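Robotik-AG, Aufbauanleitung Station 3 (Sortieren aus dem Drahtkorb)
Stand 23.09.2022

Kapitel 4: Korb füllen, Greifer einstellen, erster Durchlauf

Vorher Kapitel 3 fertig machen (Arm verschraubt, Not-Aus geprüft). Wer das übersprungen hat: zurück. Ohne Not-Aus wird hier nichts eingeschaltet.

4.1 Was ihr braucht

Drahtkorb, der große rechteckige
Würfelkästen mit Loch im Deckel, drei Stück
Kiste "Kleinteile weich" (Bälle, Stachelbälle, Plüsch, Tücher)
Kiste "Kleinteile hart" (Holzklötze, Dosen, Becher)
Rechner mit Programm Vilela, Profil "Korb"
Klebeband für die Markierungen auf dem Tisch
Schutzbrille für alle, die näher als einen Meter rangehen

4.2 Tisch vorbereiten

1. Tisch abwischen. Krümel unter dem Korb = Korb wackelt.
2. Korb mittig vor den Arm, lange Seite nach vorn. Ecken mit Klebeband markieren.
3. Die drei Würfelkästen rechts daneben in eine Reihe, von hinten nach vorn. Rot hinten, Blau Mitte, Gelb vorn. Reihenfolge nicht tauschen, steht so im Profil.
4. Kabel nach hinten weg. Nichts über die Tischkante hängen lassen.

Hinweis: Die Löcher in den Deckeln sind nicht gleich. Wenn ein Deckel eingerissen ist, neuen aus Tonpapier schneiden, Schablone liegt im Schrank Fellville (der graue, zweites Fach).

4.3 Korb füllen

1. Erst Hartes, dann Weiches. Große Stachelbälle an den Rand.
2. Tücher zuletzt, locker drüber. Nicht um andere Teile wickeln.
3. Dosen nur leer und ausgespült. Scharfe Kanten abkleben oder Dose aussortieren.
4. Höchstens 82 Teile. Mehr passt zwar rein, fällt aber beim ersten Griff wieder raus.
5. Einmal mit der Hand durchmischen. Arm ist dabei AUS.

Vorsicht: Keine Hand im Korb, solange die Lampe am Netzteil leuchtet. Auch nicht "nur kurz". Gilt auch für Betreuer.

4.4 Greifer einstellen

1. Strom an, 7 Sekunden warten. Vorher nimmt die Steuerung keine Befehle an.
2. Vilela starten, Profil "Korb" laden. Kommt Fehler 1233, ist das Profil aus dem letzten Schuljahr noch drin. Löschen, neu laden.
3. Nullpunkt anfahren. Greifer muss senkrecht nach unten zeigen.
4. Greifkraft auf Stufe 2. Für Dosen reicht das, für Plüsch auch. Stufe 4 nur für die Holzklötze.
5. Anfahrhöhe so wählen, dass der Greifer über dem höchsten Teil bleibt. Lieber zu hoch, runter geht immer noch.
6. Werte speichern!! Wird gern vergesen, dann alles nochmal.

4.5 Erster Durchlauf

1. Alle hinter die Linie. Eine Person am Not-Aus, die macht sonst nichts.
2. Geschwindigkeit 20 Prozent.
3. Start drücken, einen Griff abwarten, Pause.
4. Schauen, was am Greifer hängt. Ein Teil: gut, weiter. Zwei oder mehr: ins Protokoll, Spalte "Mehrfach", weiter mit 4.6.
5. Nach zehn sauberen Griffen auf 40 Prozent. Schneller nicht.
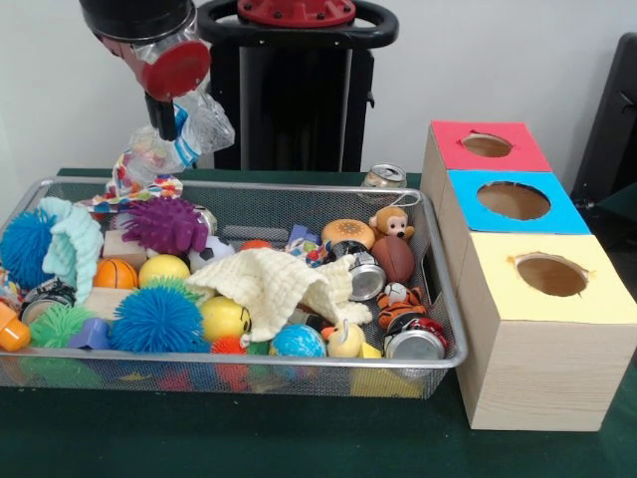 Tüten und Stoff sind die schwierigen Kandidaten. Durchsichtige Folie erkennt die Kamera von Cameo schlecht, lange Tücher schleifen über den Korbrand. Anfahrhöhe dann um eine Stufe rauf und langsam ziehen.

Kommentar zu 4.5, Gruppe Virnon: Bei uns war 20 Prozent am Anfang noch zu schnell, wir haben mit 10 angefangen und erst nach dem dritten Griff hochgestellt. Und bitte dazuschreiben, dass die Person am Not-Aus abgelöst werden muss. Nach einer halben Stunde guckt da keiner mehr richtig hin.

Ist übernommen: Ablösung alle 15 Minuten, Name ins Protokoll. 10 Prozent ist erlaubt, kostet halt Zeit.

4.6 Wenn mehrere Teile hängen

1. Pause, dann Strom aus. Der Arm hält die Position, der Greifer bleibt zu.
2. Teile von unten stützen, Greifer mit dem Handrad öffnen. Nicht dran ziehen, die Finger verbiegen sich.
3. Teile zurück in den Korb, nicht auf dieselbe Stelle.
4. Strom an, Nullpunkt neu anfahren (4.4, Schritt 3).

Achtung: Das Handrad läuft nur in eine Richtung leicht. Wenns klemmt, andersrum.

4.7 Abbauen

Arm in Parkstellung, Strom aus, Stecker ziehen. Korb leeren und nach hart und weich zurücksortieren. Würfelkästen bleiben stehen. Protokoll abheften, Ordner 3655, Datei zusätzlich aufs Laufwerk. Dann weiter mit Kapitel 5, Auswertung der Griffe.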